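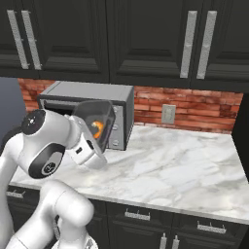 Hikavel 주방 시뮬레이터, 돈 주고 살 만한가요?

오븐이나 냉장고처럼 문 달린 가전을 로봇팔로 다루는 연습이 목적이라면 살 만합니다. 다만 접촉력 경고만 믿고 실물 로봇으로 바로 넘어갈 생각이라면 다음 업데이트를 기다리시는 편이 좋겠어요.

저는 Olix 패키지까지 얹어서 7월부터 쓰고 있는데, 처음 몇 주는 정말 즐거웠습니다. 설치도 수월하고, 대리석 조리대며 벽돌 벽이며 주방이 참 정성스럽게 만들어져 있어서 밤늦게까지 괜히 이것저것 열어 보곤 했지요(가족들은 게임하는 줄 알았답니다). 손잡이를 잡는 동작은 이 가격대에서 본 것 중에 제일 자연스러웠고요.

문제가 터진 건 어느 화요일 오후였습니다. 문 여는 작업을 103회 반복하도록 걸어 두고 차를 한 잔 마시고 왔더니, 그중 19회에서 그리퍼가 문을 놓지 않은 채 다음 동작으로 넘어가 있더라고요. 손가락은 닫혀 있는데 프로그램은 이미 놓았다고 기록한 겁니다. 힘 제한을 10뉴턴으로 낮춰 두었는데도 로그에는 거의 900뉴턴까지 찍혀 있었어요. 실물이었으면 경첩이 남아나지 않았을 테고, 옆에 사람이라도 있었으면 어쩔 뻔했나 싶어 한참 화면만 보고 있었습니다.
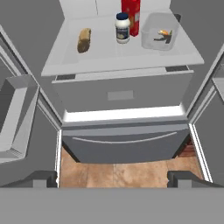 그래서 설정을 하나씩 바꿔 가며 이틀을 붙들고 있었습니다. 결국 찾은 원인은 비상 정지가 팔 관절에만 걸리고 그리퍼에는 전달되지 않는다는 점이었어요. 정지 버튼을 누르면 팔은 얌전히 서는데 손가락은 마지막 명령을 그대로 붙들고 있는 거죠. 설명서에는 '전체 정지'라고 적혀 있으니 이건 분명히 고쳐야 할 부분입니다. 고객 지원에 메일을 보냈더니 답장은 친절하게 금방 왔지만, 수정 날짜는 알려 주지 않았습니다. 당분간은 그리퍼 해제 명령을 따로 넣고, 손가락 간격 값을 확인한 다음에 팔을 움직이게 해 두시면 됩니다. 번거롭긴 해도 그렇게 한 뒤로 저는 같은 오류를 다시 보지 못했어요.

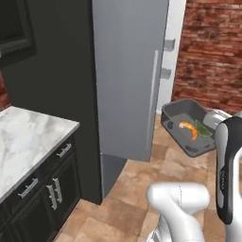

Evaristo Negri 님이 댓글로, 자기는 Meredith 컨트롤러에 연결해서 쓰는데 정지 후 재시작할 때도 똑같은 일을 겪었다고 하셨습니다. 해제 명령을 넣어도 재시작 직후에는 간격 값이 예전 숫자로 남아 있으니 한 번 더 읽어 오라는 말씀이었고요. 저도 따라 해 보니 맞는 말씀이라 제 스크립트에도 넣었습니다. 고맙습니다!

별점은 다섯 개 중에 세 개 드릴게요. 정지 기능만 고쳐지면 네 개로 올릴 마음이 있습니다. Prestmont 쪽 제품과 비교해 달라는 분들도 계셨는데 그건 아직 체험판만 만져 본 터라 다음에 따로 쓰겠습니다.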